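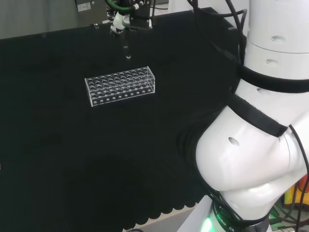 A clear plastic test tube rack with a glass test tube above it

A test tube rack is a piece of laboratory equipment used to hold test tubes upright. Racks are found in schools, hospitals, water testing stations and research laboratories, and are made of wood, metal wire, foam or plastic.

History
Early racks were wooden blocks with a single row of drilled holes, often with a row of pegs behind them on which washed tubes were turned over to drain. Wire racks came into wider use as laboratories began to heat whole sets of tubes in water baths. Molded plastic later replaced wood in most teaching laboratories.

Design
Most racks have two or more levels. The upper level has holes slightly wider than the tubes, and the lower level either repeats the holes or supports the rounded ends. Hole size is chosen to match the outer width of the tube, and a rack made for tubes 18 mm wide will hold narrower ones at a slant. Many racks carry letters and numbers along two sides so that each position can be named in written records.

Materials
Wood is stained by dyes and absorbs spills. Coated wire stands up to steam cleaning but may rust where the coating is chipped. Clear plastics allow the contents of a tube to be checked in place, although some are clouded or cracked by alcohol and other solvents. Polypropylene is preferred where racks must be sterilized by steam.

Use in collections
Large sample stores keep racks of one size so that shelves can be filled evenly. The Trendham water laboratory adopted a single pattern under its records manager, Tala Rawashdeh, and its cold room holds 648 tubes in racks numbered by shelf. Older wooden racks from the same laboratory are kept in the Perrin teaching collection.

See also
Beaker
Centrifuge tube
Pipette
Water bath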